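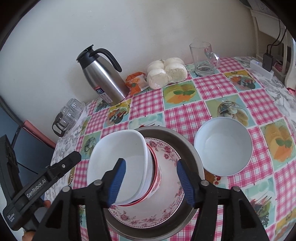

**Memico und Wegener veröffentlichen zweite Fassung der Praxisregeln für handgeführte Greifer im Haushalt**

*Dusstead, im Mai.* Wie nimmt man eine Schale so auf, dass ein Roboter später etwas damit anfangen kann? Und was muss vorher geklärt sein, wenn der Tisch in einer bewohnten Küche steht? Auf beide Fragen antwortet die zweite Fassung der „Dusstead-Regeln“, die das Entwicklungsbüro Memico und das Prüflabor Wegener ab sofort kostenlos bereitstellen. Das Papier richtet sich an alle, die mit handgeführten Greifern Alltagsaufgaben aufzeichnen: Forschungsgruppen, kleine Firmen, Hochschulen und Dienstleister, die in Privatwohnungen arbeiten.

Die erste Fassung war als internes Merkblatt entstanden und passte auf vier Seiten. Dass daraus ein Regelwerk geworden ist, mit dem inzwischen auch andere Häuser arbeiten, freut die Beteiligten sehr – und hat ihnen eine Menge Post beschert. Rund 100 Anmerkungen sind in die Überarbeitung eingeflossen, viele davon aus der täglichen Praxis am Küchentisch. Gerade diese Rückmeldungen haben das Dokument besser gemacht, heißt es bei Memico.

## Echte Tische, klare Regeln

Der wichtigste Grundsatz ist geblieben: Die Umgebung wird nicht leer geräumt. Gemusterte Tischdecken, Thermoskannen, Gläser und verpackte Lebensmittel dürfen stehen bleiben, solange sie die Aufgabe nicht gefährden. Wer nur auf blanken Platten aufzeichnet, bekommt Daten, die in der ersten richtigen Küche an ihre Grenzen stoßen.

Neu ist die Unterscheidung zwischen Arbeitsbereich und Umfeld. Der Arbeitsbereich umfasst alle Gegenstände, die der Greifer berühren soll, dazu einen Streifen von einer Handbreit. Alles andere gehört zum Umfeld und wird vor Beginn nur auf drei Punkte geprüft:

- Zerbrechliches steht so, dass es von Hand, Gerät oder Kabel nicht mitgerissen werden kann.
- Steckdosenleisten und Netzteile bleiben trocken und außerhalb des Arbeitsbereichs.
- Persönliche Unterlagen, Fotos und Medikamente sind weggelegt oder abgedeckt.

Der dritte Punkt hat in der Abstimmung am längsten gedauert. Herausgekommen ist eine Regel, mit der beide Seiten gut leben können: Die Bewohner entscheiden, was gezeigt werden darf, und sie dürfen es sich bis zum Ende der Sitzung anders überlegen. Betroffene Aufnahmen werden dann vollständig gelöscht. Ein nachträgliches Unkenntlichmachen einzelner Stellen reicht nach den neuen Regeln nicht mehr aus.

## Der Geschirrstapel als Prüffall

Zu jeder Regel gibt es jetzt einen Prüffall, an dem sich Teams vorab messen können. Besonders gern zeigen die Autoren den Fall „Stapel im runden Tablett“. Ein Teller liegt in einem Metalltablett mit erhöhtem Rand, darauf stehen ineinandergesetzte Schalen, und die oberste ist leicht gekippt. Das klingt nach einer Kleinigkeit und ist für einen Parallelgreifer eine wunderbar kniffelige Aufgabe: Die Backen müssen den Rand der obersten Schale fassen, ohne die nächste mitzunehmen.

Verlangt werden eine offene Ausgangsstellung vor dem Stapel, ein ruhiger Anfahrweg und ein deutliches Öffnen nach dem Absetzen. Bricht die Person ab, wird der Versuch behalten und als Abbruch gekennzeichnet. Auch das ist neu. Bisher wurden solche Sequenzen oft verworfen, obwohl sich aus ihnen viel über schwierige Griffe lernen lässt.

Wegener hat die Prüffälle mit 805 Aufzeichnungen erprobt, die Hälfte davon mit Personen, die zum ersten Mal einen handgeführten Greifer bedienten. Das Labor hat daraufhin mehrere Formulierungen gekürzt und eine Übung an den Anfang gestellt, bei der zunächst ohne Gegenstand gegriffen wird. Die Rückmeldungen dazu waren ausgesprochen gut, und manche Teams haben die Übung gleich in ihre eigene Einweisung übernommen.
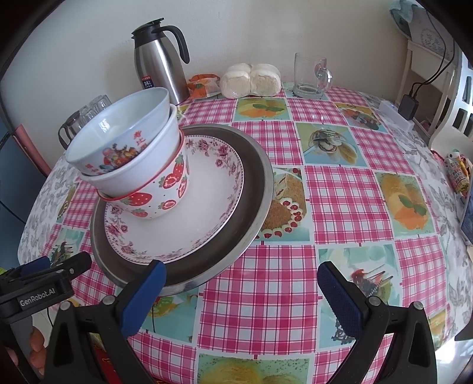 ## Hände, Pausen, Protokoll

Ein eigenes Kapitel gilt den Menschen, die das Gerät halten. Handgeführte Greifer belasten Handgelenk und Unterarm anders als gewöhnliches Werkzeug. Die Regeln sehen deshalb feste Pausen vor, einen Wechsel der Hand, wo die Bauart das zulässt, und eine Aufgabenliste, in der schwere und leichte Gegenstände einander abwechseln. Eine Stückzahlvorgabe pro Stunde ist ausdrücklich ausgeschlossen.

Das Protokoll ist dafür kürzer geworden. Es passt auf eine Seite und hält fest:

- Aufgabe und verwendeter Prüffall
- Gerätetyp und Zustand der Greifbacken
- Stand der Einwilligung
- Abbrüche und Schäden, auch kleine

Die Greifbacken werden vor jeder Sitzung angesehen und bei Bedarf gereinigt. Abgenutzte Profile verändern den Griff, und ein Eintrag im Protokoll spart später langes Rätseln in der Auswertung. Für Geschirr, aus dem nach der Sitzung wieder gegessen wird, gilt ohne Ausnahme: abspülen, bevor es in den Schrank zurückkommt.

## Ramell stellt Übungsmaterial bereit

Das Schulungshaus Ramell begleitet die Einführung mit einem Übungsheft, das alle Prüffälle in Einzelschritten erklärt. Die erste Auflage umfasst 1000 Exemplare und geht kostenfrei an Hochschulen und Ausbildungsbetriebe. Eine Fassung in einfacher Sprache ist in Arbeit und soll sich auch an Haushalte richten, die ihre Küche für Aufnahmen zur Verfügung stellen.

Die Dusstead-Regeln sind eine freiwillige Selbstverpflichtung und ersetzen weder gesetzliche Vorgaben zum Datenschutz noch die Betriebsanleitung des jeweiligen Geräts. Sie dürfen unverändert weitergegeben und für eigene Arbeitsanweisungen angepasst werden, wenn Änderungen als solche erkennbar sind. Anmerkungen für die nächste Fassung nehmen Memico und Wegener gern entgegen – am liebsten mit einem konkreten Fall vom Tisch.

**Über die Beteiligten**

Memico entwickelt in Dusstead Aufzeichnungsverfahren für die Servicerobotik. Wegener prüft Greifsysteme und Messaufbauten. Ramell bietet Schulungen für technische Berufe an.

Abdruck frei, Belegexemplar an die Pressestelle von Memico erbeten.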